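Rechercher une offre, un lieu, un mot-clé OK

Appel à participation - salariés de la restauration collective et robots de table

Le site Prurnetti de Storkham prépare l'arrivée de robots à deux bras pour le dressage et la desserte. La cuisine sert 2,000 couverts par jour et emploie 31 personnes. Une partie des gestes répétés (poser les assiettes, les reprendre, les empiler) doit passer aux machines. Les postes sont maintenus, mais leur contenu va changer : plus de contrôle, de réglage et de reprise des erreurs, moins de port de charges.

Fakora, chargée de l'étude, cherche 6 personnes travaillant ou ayant travaillé en salle, en plonge ou en cuisine centrale. Aucune connaissance en informatique n'est demandée. Les participants montreront leur façon de faire, suivront les essais à côté du robot et diront ce qui gêne, ce qui ralentit et ce qui leur paraît dangereux.
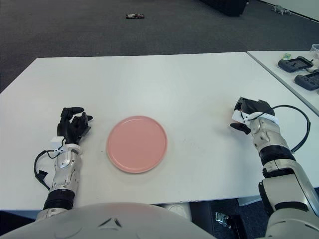 Poste d'essai : assiette rose entre les deux mains du robot.

Les séances durent trois heures et se tiennent l'après-midi, en dehors du service. Chaque participant s'engage pour huit séances. Un entretien individuel a lieu au début et à la fin ; il porte sur l'organisation de l'équipe, la fatigue et les horaires. Les réponses sont rendues anonymes avant d'être transmises à la direction.

Conditions :
- un an d'expérience au minimum
- français courant à l'oral
- chaussures fermées pendant les essais

Les séances sont indemnisées et les frais de transport remboursés sur justificatif. Les salariés du site participent sur leur temps de travail, avec l'accord de leur responsable - le refus d'un salarié n'a aucune suite.

Candidatures à adresser à Rosalía Ibarra avant le 15/06/2018, avec quelques lignes sur les postes occupés. Pour les questions de sécurité ou d'accès au local, demander Valdis Kalniņš à l'accueil de Fakora.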